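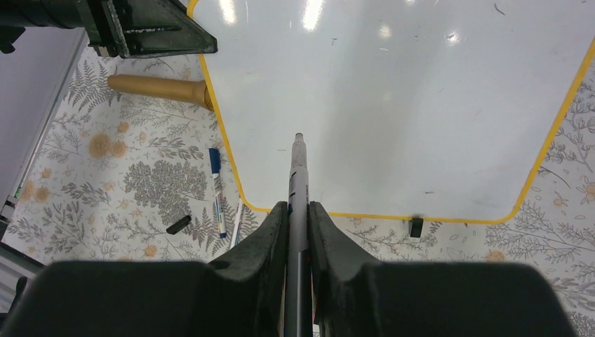 The fingers are the first thing to go, according to the technician who looks after the marker arm at Flutari, and I should quit staring at the motors. I had been staring at the motors. They seemed like the expensive part.

"They are the expensive part," she told me. "They're also the part I hardly ever touch. I touch the fingers every Monday."

I spent a morning in the Dallovthorpe workshop because I wanted to know what it takes to keep one robot going once the installers have packed up and gone home. She asked me to leave her name out of it (fine by me!) and then talked for close to two hours with a hex key in her hand.

The job sounds easy. Pick up a marker, hold it upright, write on a whiteboard, put it back. A marker is a mean little thing to hold, though. It's round and smooth, and it pushes back the second the tip meets the board.

"Everybody's first idea is to squeeze harder," she said. "So you squeeze harder, and then the barrel rolls a little between the fingers and your letters lean. I'd much rather have clean fingers and a light grip."

Clean is the big word with her. She wipes the inner faces with a damp cloth, lets them dry, and closes them on a strip of paper. If the paper slides out when she tugs, she looks for grit or a worn patch. If it tears, she's happy. The last pair lasted 338 hours before the paper started slipping, and she has that written in pencil inside the cabinet door, under the figure for the pair before it, which was a sad 59.

What happened at 59? "I put them on crooked," she said, and laughed. "One screw was snug and the other one wasn't. I heard it clicking for days and blamed the cable."

Now she brings each screw up a bit at a time, going back and forth, and runs the gripper open and shut 80 times with nothing in it before she trusts it with a marker. I sat through the whole thing. It's strangely soothing — like listening to someone else knit.

Then comes the height of the board. She drives the tip down slowly at 3 spots, writes down where it touches, and types the numbers in. Lakley, the outfit that installed the cell, does this once a year. She does it any time somebody leans on the table.

"So, how often is that?" I asked.

"You've got your elbow on it right now," she said.

I moved my elbow. She did all three spots again, and we went to find coffee while the program reloaded.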